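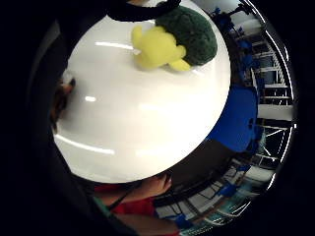 How do you wash a plush toy without wrecking it? Cold water, a drop of mild soap, a cloth for the face and seams, then leave it flat on a towel overnight.

Monday night, writing this quick before bed. The soft toy sort-out is finaly happening. Started at the broccoli and the yellow one, as they get carried everywhere and dropped on every floor in Drerkham.

Broccoli first. Dark green, so muck hides in it, and all those bumps on the top hold crumbs like you wouldn't believe. Old toothbrush, dry, before any water goes near. Then the cloth.

Yellow is worse. Shows everything. Did the arms and legs twice and the water still came off grey. I use the Fenent soap, 250 ml bottle, lasts ages – a drop really is a drop. Too much and you're rinsing til midnight.

Things I got wrong last time:
Tumble dryer. Never again, the fur went crunchy.
Hanging by one ear. Long rabbit now.
Squeezing too hard. Stuffing went into 2 lumps and stayed there.

A round table with a shiny top is good for brushing on, wipes down in seconds. Not for drying though, they need a towel underneath or the back stays damp.

Around 50 more in the big bag upstairs. Doing the bears next – some of them may be going to the Sun playgroup if they come up nice. Need more towels.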